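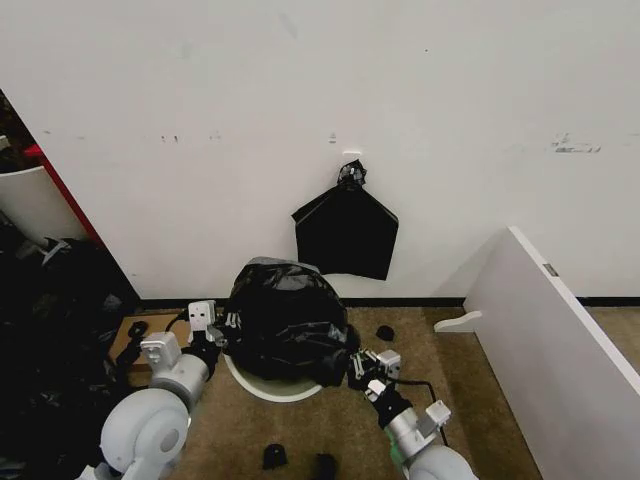
*Waste point on the second floor, Endville building: black bag on the wall hook, white bin on the carpet.*

**Report of a visit to the Hudbridge office site, Endville**
Oct 22, 2018

The visit was arranged at the invitation of the Hudbridge facilities office, to allow Wendby to see how waste is handled in a shared office building before our own move in December. Four members of the Wendby property team attended. We were received by Sławomir Chmielewska, who is responsible for cleaning services on all five floors.

The building provides desks for 386 staff. Individual desk bins were withdrawn last year, and each floor is now served by shared waste points along the corridors. No desk is more than 40 feet from one.

Each point is kept simple. A round bin stands on the floor against the wall and is lined with a black plastic bag. A small white adhesive hook above it, at eye level, holds a second bag by its knotted top. Under the site's rules the hanging bag must always be empty, so that the cleaner can change the liner without going back to the supply closet. Full bags are tied and taken to the service elevator at the end of the evening round.

The team noted the following points.

- The walls are painted plain white and show gray scuffs near the waste points. Hudbridge repaints the corridors every second year. Our own specification should call for a washable finish.
- The floor is tan-brown carpet with a low pile, finished with a thin black baseboard. We asked about spills and were told that liquids must be emptied in the kitchen. Wendby may prefer a mat under each bin.
- Adhesive hooks leave the wall undrilled, as the lease requires. They are replaced when they begin to lift.
- Liners are ordered in one size only, through Sakamoto. They are generous for the bins, and a good deal of plastic gathers over the rim.

The tour continued to the loading dock, where paper and cardboard are stored apart from general waste. The compactor was out of service and could not be demonstrated.

Hudbridge has agreed to send us its cleaning schedule and the order codes for liners and hooks. The team thanks Sławomir Chmielewska and the evening staff for their time.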